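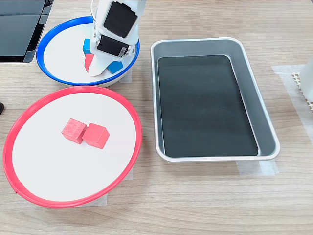 Sorting small blocks by color into dishes - how to keep the dishes from sliding?

Posted by Shiuli Mollah

Hello everybody. I have a small table with a light wood-grain top and on it I do color sorting with small cubes. There is one white dish with a blue rim for the blue cubes, a bigger one with a red rim for the red cubes, and a metal tray with a black inside, where all the cubes are put together at the beginning. The cubes are small, and the red ones are wood.

My trouble is with the dishes. They are light, and when something pushes against the rim the dish moves on the table. Then I must put it back in its place every time. The big one moves less, but it also moves. I tried a strip of clear tape under the smaller dish and it was good for a few days, then the tape became dusty on one side and the dish began to turn. I do not want to glue anything, the table belongs to my sister and she wants it back in March with no marks.

Second thing, the blue dish is shallow and has a curved floor. The cubes do not stay where they are put, they slide to the edge and lie under the rim, and there it is hard to take them out. In the flat dish two cubes can stay side by side without any problem. Should I look for another blue dish, or is there some simple way to make the floor flat?

And third, if somebody knows: is it better to have the dishes close to the tray or far from it? Now both are on the left side, one behind the other, and the tray is more to the right.

Thank you for reading. I am sorry if my English is not perfect.

Thilini Roy

Hello Shiuli. I had the same problem with bowls for beads, so I will write what I did and maybe a part of it is useful for you.

For the sliding, please do not use more tape on top of the old tape. Take everything off first. Clean the bottom of the dish with warm water and a little dish soap, and let it dry completely. Clean the table with a damp cloth also. Often it is only dust and a little grease from hands, and no tape can hold on that. If some glue stays on the wood, a drop of cooking oil on a cloth takes it off, but try first in a corner that is not seen, and wipe it well after.

Then you have two good possibilities:

Non-slip shelf liner, the soft kind with small holes. Cut a circle a bit smaller than the bottom of the dish, so it is not visible. It has no glue, so your sister will be happy. I bought a roll of the Saarela one and it was enough for 12 bowls, with some left over. Wash it when it stops holding, and it will hold again.

Removable putty, the kind for posters. Use 4 small balls for each dish, press the dish down and turn it a little. This holds much stronger than the liner. But on some wood it can leave an oily spot if it stays for months, so I would lift the dish sometimes and look.

If your blue dish stands on a small base, be careful which part you fix. I once fixed only the base to the table, and the bowl was still moving on top of the base. I was looking for the reason a whole evening. You need something between the base and the dish, and something between the base and the table.

For the curved floor, cut a circle of felt or thin craft foam and lay it inside. It will not make the floor really flat, but the cubes have more friction and they stay better in the middle. Choose white if you want the colors to be easy to see. For the wooden cubes I would take felt, it is also more quiet.

Ruwan Bhuiyan

just buy heavier dishes. ceramic ones don't move. any second hand shop has them

Sumaiya Barua

I agree with Thilini about the liner. I want only to answer the third part, because it was not answered.

I think close is better, but not touching. When a dish touches the tray, every push on the tray goes also to the dish. I leave a space of 6 cm between them. I also prefer the dishes next to each other on one line, so that no dish must be reached over another one. With one behind the other, the sleeve catches the rim of the front one - at least it happens to me often.

One more idea. When you find the places that work well, put a sheet of thick paper on the table and draw around each dish and around the tray with a pencil. Then if something moves, you see it at once and you can put it back exactly. The table stays clean, and you can roll the paper up when your sister comes for it. I used the back side of an old wall calendar.

About heavy dishes: ceramic is good if there are no small children near the table. In my house it would be broken in a week.

Shiuli Mollah

Thank you all very much. I will try the liner first and the felt for the blue dish, and I have an old calendar too. Thilini, does the felt need to be fixed at the edge, or does it lie flat by itself?

Thilini Roy

Mine lies by itself. If it rises in the middle, the circle is too big, so cut a little from the edge and try again.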